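Clanar table-clearing set – read me first

Hi! If you've landed in this folder you're probably either new to the robotics club or you're marking our project, so welcome either way. I'm the one who ended up looking after the data for Clanar, our student project on getting a two-armed robot to clear rubbish off a table and into a bin. I've tried to write down everything I wished I'd known when I joined.

What's in the folder

There are 201 episodes. Each one is a go at the same job: rubbish on the table, bin in front, robot puts the rubbish in the bin. You get the head camera video, the joint positions for both arms, the gripper openings, and a text file with whatever the operator felt like typing afterwards (mine are a bit rambly, sorry!).

The folders go like this:

episodes – one subfolder per go, numbered in the order we saved them
notes – the operator text files
splits – lists for training and testing
scripts – the loader and a little viewer

Numbers 1 to 13 were recorded while we were still fiddling with the gripper speed, so I keep them out of training. They're still fun to watch, and handy if you want to check your loader on something small.

Getting it going

Run the loader from the top folder, not from inside scripts, or it'll complain about paths. It needs Neagu, which is our own wee library for lining up video with arm data. Install version 2 – the older one reads the gripper values backwards, and I lost a whole Wednesday evening to that. The viewer opens an episode with the video on the left and the joint plots on the right. Space bar pauses it, the arrow keys step through.

If you're on one of the lab machines at Hirnham, everything's installed already and you can skip all of that.

What counts as rubbish

Mostly the sort of thing you'd find after a club lunch: drink cans, paper cups, plates, tissues, empty tubes. We let the shapes vary on purpose. A can is pretty forgiving, but flat paper is a pain for the fingers to get under, and I'd love for somebody to work on that properly. Labels are in plain words (can, cup, plate, tissue, tube, other) and if you reckon one is wrong, just fix it and leave a line in the notes.
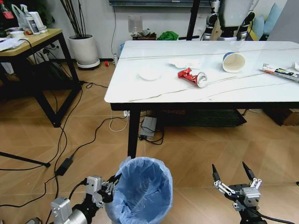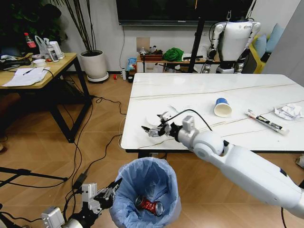
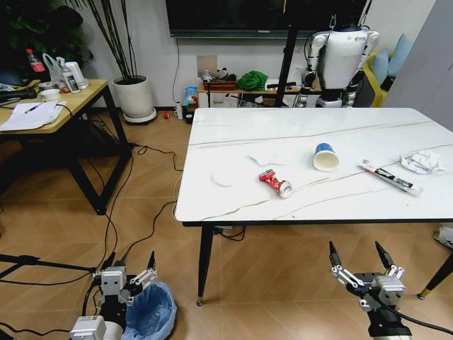 Head camera views from the table set-up. The crushed can is in the bin in the second one and on the table in the other two.

Splits and scoring

I split by episode and never by single images, because neighbouring images are nearly the same and your test score will look far too good. Please keep it that way if you make your own lists! The scoring script gives one point per item that ends up in the bin and nothing for items that land on the floor. We argued for ages over half points for a good grasp that slips, and for now there aren't any.

For the club competition, entries get trained for some 1,000 steps on the shared machine before they're scored, so everybody gets the same go at it. The Fasuvton entry is in its own branch with its own settings file – have a look if you want a starting point that already runs.

Known problems

- The video and the arm data drift apart a little in the longer episodes. Neagu fixes most of it.
- Tissue and plate labels get mixed up now and then when the paper is far from the camera.
- The background is always the same room, so don't expect a model trained only on this to cope with your kitchen.
- Some notes files are blank. I've nagged people.

Using it

Club members and classmates can use it for anything to do with coursework or the competition. If you'd like to take it outside the club, ask in the project channel first. New episodes are very welcome too – save them with the next free number, type up your notes before you go home, and run the checking script before you upload.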